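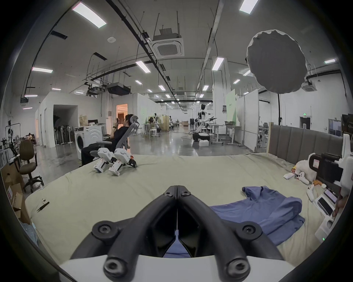 How to fold shirts so they stay flat in a drawer

A shirt folded on a flat surface keeps its shape far better than one folded in the air against your chest. A bed is fine for the job, provided the sheet is pulled tight. A table is better if you have one that is long enough. The method below works for button-up shirts with long sleeves, and with one small change for short sleeves.

Before you start

Shirts should be fully dry. A collar that is even slightly damp will crease along the fold and pass the damp on to whatever lies next to it. Check the inside of the collar and the cuffs, where the cloth is double.

Measure the inside of your drawer from front to back and write it down. Ours is a Trekus chest and the drawers are shallow, so shirts folded in half stick up and catch on the rail. Folding in three solved it.

Step 1. Fasten the buttons

Do up the top button, the one at the middle of the chest and the last one. There is no need to do them all. Turn the cuffs back to their normal position if they have been rolled.

Step 2. Lay the shirt face down

Spread it out with the collar pointing away from you. Smooth it from the centre towards the sides with the flat of your hand. Pull gently on the hem to take out any bunching near the shoulders.

Step 3. Fold in the first side

Take the right side seam and bring it to the middle of the back. The fold should start halfway along the shoulder. Lay the sleeve straight down along the fold you have just made, so that the cuff points to the hem. For short sleeves, leave the sleeve where it falls and go on.

Step 4. Fold in the other side

Do the same on the left. The two sides should meet or overlap slightly. If the shirt is wider at the bottom than at the top, bring the lower edges in a little more.

Step 5. Fold up from the hem

Turn the tail up by a hand's width to get rid of the curve. Then fold the rest in three, ending just under the collar. Turn the shirt over and straighten the collar.

Linen and thick cotton

Linen will not hold a sharp fold and is easier to hang. Heavy cotton shirts, such as work shirts, should be folded in two only, and kept at the bottom of the pile.

Storing

Stand the shirts on edge if the drawer is deep enough. In a shallow drawer, stack them with the collars at alternate ends and keep to 3 in a pile.

Page last changed 2/27/18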